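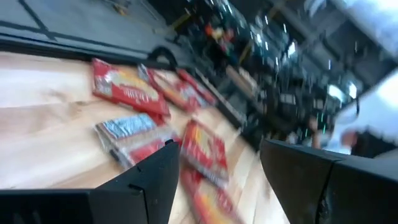
お菓子の袋は寝かせて重ねるから行方不明になるんだよ、本みたいに立てなさい、と言われて、さっそく引き出しの中身を全部テーブルに出してみました。出したはいいのですが、赤い。とにかく赤い袋ばっかりなんです！ 一つだけ上が銀色っぽい青で下が赤というのがあって、それ以外はもう赤、赤、赤。黄色や白が入っていたりはするんですけど、ぱっと見の印象は完全に赤です。

Bistomis 暮らしの相談室
カテゴリ：収納・片づけ ＞ キッチン ＞ 食品ストック
状態：解決済み
回答：3件

質問
似たような色のスナック袋、どうやって分けてしまっていますか？

というわけで相談させてください。うちは台所の引き出しの一番下をまるごと「お菓子の段」にしています。引き出しの奥行きは33センチ、深さは13センチ。ここに小さめのスナックの袋を入れているのですが、寝かせて重ねると下の段がまったく見えず、買ったことを忘れてまた同じ味を買ってきてしまいます。

そこで立ててみました。そうしたら今度は上の端のギザギザしか見えないんですね。上から見ると全部赤い線！ 塩味なのか辛いのかチーズなのか、結局一袋ずつ引っこ抜いて確かめることになります。しかも抜くと隣が倒れてきて、倒れたところにまた別のが寄りかかって、三日もすると元どおりのぐちゃぐちゃです。

お菓子そのものは大好きで、引き出しを開けるのが一日の楽しみなんです。だから「買うのを減らしましょう」以外のアイデアがあればうれしいです（笑）。

いま考えているのは次のあたりです。

・味ごとに箱を分ける
・賞味期限の順に手前から並べる
・袋から出して透明な容器に移してしまう
・引き出しをやめて、棚か壁に吊るす

味ごとに分けるのが一番よさそうに思えるのですが、うちは夫も子どもも好みがばらばらで、同じ味を何袋も置くことがあまりありません。一袋しかない味のために仕切りを一つ使うのはもったいない気がします。期限順は前に一度挑戦して、補充のときに面倒になってやめました。容器に移すのは見た目がすごくきれいで憧れているのですが、全部食べきれないうちに湿気そうで怖いです。

あと、炭酸飲料と一緒に買ってきた日は、台所に戻ってきてから袋を分ける気力がまるで残っていません。疲れていても続く方法だとなおありがたいです。

収納用品はまだ何も買っていません。Sutix の引き出し用の仕切り箱が気になっていて、3個組で1645円でした。高いのか安いのか分からず、売り場で手に取って、戻して、また手に取って、結局戻して帰ってきました。使っている方がいたら感想も聞きたいです。

木の天板のテーブルに全部並べている時間だけは最高に楽しかったです。お店屋さんごっこみたいで！

質問への補足
さっそく読んでくださった方がいるようなので追記します。引き出しの幅は測り忘れました。すみません、メジャーが子どもの工作箱に入ったまま行方不明です。袋の高さもばらばらで、立てたときに引き出しが閉まらないものもあります。そういうのは今は斜めに入れています。

回答1（ベストアンサー）

お菓子の段、いいですねえ！ うちにもあります。うちは流しの横の浅い引き出しで、家族からは「宝箱」と呼ばれています。

まず読んでいて思ったのが、袋の色で見分けるのをあきらめてしまったほうが早そうだということです。辛いもの、濃い味のものは赤い袋が多いですし、好きな味がそのあたりに集まっているおうちなら、何度買い替えても引き出しは赤くなります。うちも一時期そうでした。開けるたびに火事みたいで、それはそれで景気がよくて好きだったんですけど。

で、どうしたかというと、味で分けるのもやめて「いつ食べるか」で分けました。うちの分け方はこうです。

ふだんのおやつ
夜に大人が食べるもの
人が来たときに出すもの

これだけです。同じ味が一袋しかなくても困りません。ふだんのおやつの場所に手を入れて、その中で食べたいものを選ぶだけなので、探す範囲がぐっと狭くなります。赤い袋が並んでいても、三分の一の中から探すのと全部の中から探すのとでは気分がまるで違いますよ！ 子どもにも説明しやすいです。「こっちは好きに取っていいよ」で済みます。

質問者さんのおうちはご家族の好みがばらばらとのことなので、人ごとに分けるのもよさそうです。ただ、うちで人ごとにしたときは「それは私の」「一枚ちょうだい」が始まってしまって、にぎやかすぎたのでやめました。仲よく交換できるおうちなら楽しいかもしれません。

Sutix の仕切り箱、使っています。3個組のもの、私も同じものだと思います。気に入っているところから書きますね。

側面がまっすぐなので、並べたときにすきまができません。袋を立てても底のほうが広がらず、隣に寄りかかりにくいです。角が丸く、洗うのも楽。スナックの細かいかけらって、どうやって出てくるのか分からないくらい底にたまるんですよね。箱ごと流しに持っていって、ざっと洗って乾かして戻せるのが本当に気持ちいいです。これをやった日は一日中機嫌がいいです。

惜しいところも書いておきます。ふたがないので重ねられません。それと、箱の中が半分くらいに減ると、残った袋がやっぱり倒れます。私はすきまにふきんを丸めて入れています。最初は牛乳パックを切ったものを入れていたのですが、ふきんのほうが形が変わるので合わせやすかったです。

買う前にできることとして、空き箱で一週間だけ試してみるのを強くおすすめします！ ティッシュの箱の上を切ったものでも、靴の箱でも何でもいいです。私は靴の箱で始めて、三つに分けるつもりが二つで足りると分かった引き出しがありました（こちらは缶詰の段です）。お菓子の段は三つでぴったりでした。試してから売り場に行くと、手に取って戻してがなくなります。あの時間も楽しいんですけどね。

深さ13センチだと、背の高い袋は立てたときにつかえると思います。斜めに入れているとのことですが、私は横向きに立てています。袋の左右を上下にする感じです。中身が端に寄るので見た目はちょっとふくらみますが、引き出しはちゃんと閉まります。無理に押し込むと、開けたときに粉になっていてがっかりするので、そこだけ気をつけてください。

それから味の見分けですが、マスキングテープを袋の上の端に貼って、一文字だけ書いています。「し」が塩、「か」が辛いの、「チ」がチーズ。上から見るとその一文字だけが並ぶので、かるたみたいでかわいいです！ 買ってきた日にやるのは私もしんどいので、全部にはやっていません。よく間違えるものにだけ貼っています。うちの場合、辛いのと辛くないので袋がそっくりなのがあって、それを間違えて子どもが泣いたことがあり、そこからです。

疲れている日のためには、引き出しの一番手前をあけておくといいです。買ってきたものはとりあえずそこへ入れておしまい。元気な日に後ろの箱に振り分けます。うちはだいたい木曜の夜にやっていますが、やらない週もあります。やらないうちに手前の分から食べてしまって、振り分けるものが残っていないこともよくあります。

全部テーブルに出して並べるの、私も大好きです。季節の変わり目に一度やると、奥から思いがけないものが出てきて盛り上がります。

質問者からのお礼

くわしくありがとうございます！！ 「いつ食べるか」で分けるなんて考えてもみませんでした。さっそく空き箱でやってみたところ、うちは「ふだん」「夜」「遠足・おでかけ」になりました。人が来たときに出すものは、よく考えたら人が来る日に買いに行っているので要りませんでした。

夜の箱だけ異様にふくらんでいます。夫と顔を見合わせました。

横向きに立てるの、できました！ 引き出しが閉まります！ こんなことで声が出るとは思いませんでした。かるた方式も週末に子どもとやる予定で、文字じゃなくて絵がいいと言うので、唐辛子の練習をしています。いまのところ、にんじんにしか見えません。

Sutix の箱は、もう一週間空き箱で過ごしてから決めようと思います。ベストアンサーに選ばせていただきます。

回答2

吊るす派です。

うちは引き出しじゃなくて、食器棚の側面に突っ張り棒を渡して、Forko のクリップ付きフックで袋をぶら下げています。袋の正面が全部こっちを向くので、赤でも何でも一目で分かります。立てると上の端しか見えないという悩みは、これでなくなりますよ。

いいところ
・見える
・取りやすい
・減ったのがすぐ分かる
・駄菓子屋っぽくて気分が上がる（これが一番大きい）

よくないところ
・見えるので食べる
・日が当たる場所はだめ
・重い袋をつけると棒ごと落ちる

一回落ちました。夜中に。すごい音でした。

食べかけの袋も、口を折ってクリップで挟んで吊るしておけます。ただ油の多いものは早めに食べたほうがいいです。クリップだけだと完全には閉まらないので、梅雨どきはうちも引き出しに避難させています。

ぜひ壁も使ってみてください！

回答2への返信

質問者です。駄菓子屋っぽいというところに心をわしづかみにされました。食器棚の横が窓なので日が当たってしまうのですが、冷蔵庫の反対側の壁なら日陰なので、遠足の分だけ吊るしてみたいです。落ちたときの音が怖いので軽いものだけにします。

回答3

容器に移すのに憧れているとのことなので、そこだけ。

私は一時期、輸入菓子の店の Espinoza で買った大袋を全部びんに移していました。棚に並ぶと本当に美しいです。うっとりします。でも小さめの袋はそのままのほうがいいと思います。一度に食べきれる量なら、移す手間のほうが大きいですし、びんも洗わないといけません。

移すなら、毎日少しずつ食べるもの一種類だけにしてみてください。うちで残ったのは小さいおせんべいのびんだけです。乾燥剤を入れて、びんの底に期限を書いた紙を貼っています。袋を捨ててしまうと期限も原材料も分からなくなるので、アレルギーのある方がいるおうちは、その部分を切り取って一緒に取っておくと安心です。

あと、湿気てしまったポテトチップスは砕いてポテトサラダにのせるとおいしいです。衣に混ぜてもいけます。チーズ味を砕いてグラタンにのせたときは家族が大喜びでした。ですから、多少湿気てもそんなに怖がらなくて大丈夫です！

幅は測ったほうがいいですよ。箱を買うなら特に。

回答3への返信

質問者です。メジャー、見つかりました。工作箱ではなくお菓子の引き出しの奥にありました。幅も測れたので、これから売り場に行ってきます。湿気たチップスのグラタン、今夜やります！

この質問は解決済みのため、新しい回答は受け付けていません。

関連する質問
・食べかけの袋を留めるもの、何を使っていますか
・引き出しの底に敷くシートがずれて困っています
・乾麺の袋がばらばらの長さで立てられません
・3月の引っ越しまでに食品ストックを使いきりたい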